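Arvid Engebretsen

Grip test on Sunday: chopsticks. Thin, hard, and they roll. Comparing two pad sets, Zelard and Skarero, on the same hand-held gripper body.
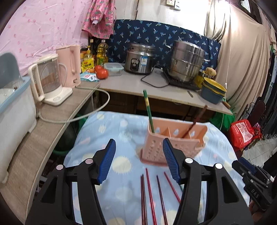
Chopsticks on the cloth, holder behind.

Limits for each set: 30 tries, 12 seconds per try. Flat on the cloth is the hard case – the jaws have to close low without pushing the stick away.

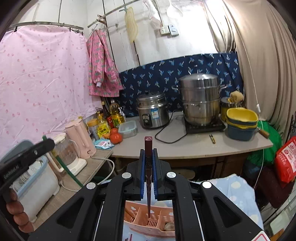
Maroon chopstick held upright over the middle compartment.

The faceted end gives the ribs something to sit against. I'm logging twist in the jaws separately from drops.

Wrist camera next. The Abreu at 62 degrees is too narrow for me – I lose the tips of long items. Will rerun with the Kotolon before I post numbers.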